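Work, Automation and the Shop Floor
Week 6 handout: When the job becomes teaching the machine
Wednesday, April 24, 2024

Read this before the seminar. You do not need a technical background for it. The question for the week is what happens to the people in a workplace when part of their time goes into producing examples for a robot to learn from.

1. The Ratlow case

Ratlow is a contract laundry in Clindton. It washes and folds workwear and hotel linen for 40 customers and has 300 people on the payroll. In November the company signed an agreement with Briltoneo, a software firm, to develop automatic folding. The first stage did not put any robots on the floor. It created a new job title, "demonstrator," and moved a few folders into it for part of each shift.

A demonstrator works with a gripper in each hand in place of bare fingers. The tool records how the cloth is approached, pinched and moved. The target at Ratlow was 400 recorded folds per demonstrator per week.

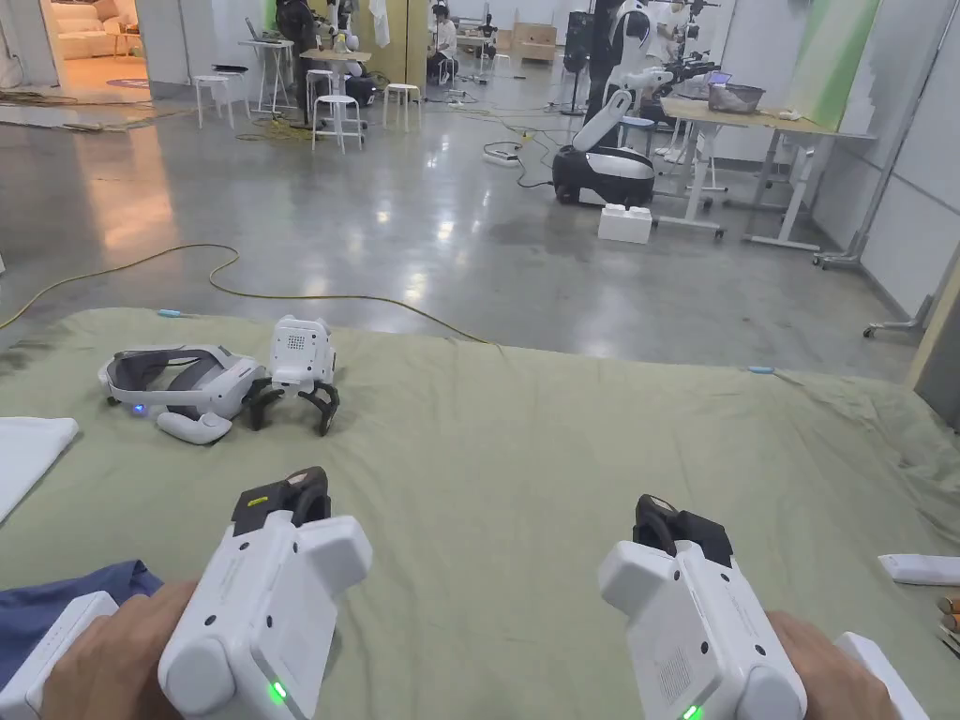
Why not simply write down the folding steps and program them?
Cloth never lies the same way twice. A written procedure says "take the sleeve," but an experienced folder is making small corrections the whole time, and most folders cannot put these into words. Recording the work gets around that problem, and it also means that the company now holds a copy of something that used to leave the building with the worker at the end of the shift.

2. What changed in the work

Pace. Folders were used to a rate set by the line. Demonstrators were slower and were told to be slower. Several reported that the first weeks felt like being a beginner again.

Feel. With the hand tool there is no fabric between the fingers. Workers said they had judged thickness by touch for years and now had to do it by eye. The hem and the collar are the parts they mentioned most, as a grip in the wrong place there spoils the whole fold.

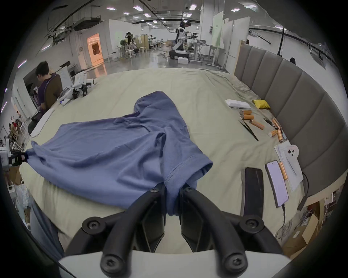
Fig. 2. Pinching the sleeve hem of a T-shirt with a hand-held gripper.

Measurement. On the line, output was counted by the cart. In the demonstration room every fold is a separate file that can be replayed, timed and rejected. A supervisor can look at one person's rejected folds side by side. The agreement with Briltoneo said nothing about who may do this, and the question came up at the first staff meeting.

Pay. Demonstrators kept their line wage and lost the piece bonus. After complaints the company paid a flat sum of 2000 dollars a year to those on the rota. Note that the sum is tied to attendance – it does not depend on how the recordings are used later.

3. Skill and who owns it

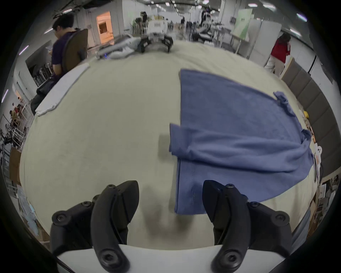

The older literature on deskilling assumes that a job is broken into simple steps and handed to cheaper workers or to a machine. Demonstration work does not fit that pattern very well, as the skilled worker is needed for as long as recording goes on. Think about a shirt that has been folded over once, with a crease across the middle and a sleeve or cuff still sticking out at one side. An untrained person may see a job half done. A folder sees a choice, to tuck the sleeve now or to open the crease and start again, and a recording keeps the choice but drops the reasons. Demirtaş, the consultancy that reviewed the project for Ratlow, called this "tacit input" and recommended a separate pay grade. The company has not adopted it.

For the seminar, come with a short written answer (one page) to either of these:

a) Should a demonstrator be paid once for a recording, or each time it is used?
b) Does replaying a worker's rejected folds count as training or as monitoring? Who should decide?

Related items
Week 5 handout: Scanners and pick rates in the warehouse
Week 7 handout: Bargaining over new technology
Reading list, part 2
Notes on the Clindton site visit
Essay guidelines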